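Saturday, July 2, 2022. Talk notes, Sorkside library, downstairs room. 26 minutes if I don't ramble, so plan on ramble.

**Before I start:** water, clicker, turn the fan OFF (last time the mic picked up all of it). Say thanks to Hsin-yi Tsai for the invite and for reading the first version, which was twice as long and had a whole part about napkins. You're welcome, everybody.

**Opening**

Hi! So I'm here to talk about cups, and I mean the plastic kind, the ones at the back of your cabinet that don't match and that you grab when kids come over. I ran the drinks table at the Malabanan block lunch for six summers and I have handled a LOT of these. We went through 1,000 disposables the first year. The trash bags, oh my gosh. The second year we bought reusable ones and I've been thinking about cups ever since.

(Pause here. Ask who has a cup cabinet they're a little ashamed of. Raise my own hand.)

**Part one: how many do you need**

Fewer than you think. We had 416 cups at the peak, in storage bins in my garage, and most of them only came out once. Now we run the same lunch with a lot fewer and one person washing. Tell the story about my brother-in-law and the hose. Keep it short this time!!

At home it's even simpler. Count the people who live there, double it, add a few for company. Everything past that is just stuff you move to reach the stuff you want.

**Part two: the tray**

Okay, next slide, and leave it up for a while. 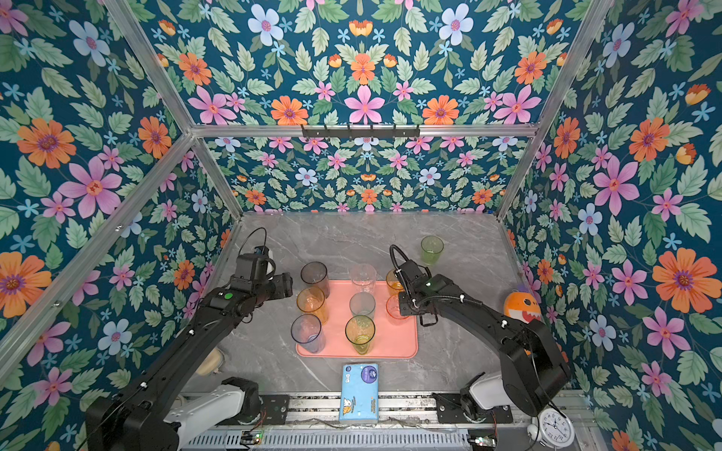
Trays changed my life and I will say that with a straight face. Before trays I carried cups the way everyone does, two in each hand with a thumb down inside, which is gross when you think about where the thumb goes. Look at the salmon-pink one on the slide: eight cups, more or less three rows, and the rounded corners are what I always hunt for, they're so much nicer to wipe out. I also love a loud tray with orange cups on it. At a party people walk toward color, they just do, and then I don't have to stand there pointing.

Mention: leave finger room at the ends. If you fill every inch, you end up picking up the tray by squeezing a cup against it. I've done this in front of guests.

Mention: put the tray down FIRST and load it where it's going to live. Carry the cups over in stacks. I went years doing it the other way around, creeping across the lawn like I had a bomb.

**Part three: stacking and drying**

- Dry all the way before you nest them. Overnight, upside down, on a towel.
- Stuck cups: cold water in the inside one, warm water around the outside one, little twist.
- Stacks taller than my forearm fall over. Your forearm may differ.
- Flomden bin or Rollness bin? I get asked every time. I have both, I like the Rollness lid better, moving on.

**If there's time:** the September potluck where we set out 24 cups for a crowd twice that size and everyone wrote their name on masking tape. Worked great. Tape left goo. Vegetable oil takes it off.

**Questions**

Somebody will ask about glass. I like glass! At a table, with grown-ups, sitting down.

Somebody will ask about the dishwasher. Top rack, and check the bottom of the cup first.

Sign-up sheet for the next lunch is by the door, pen's on a string, please don't take the pen.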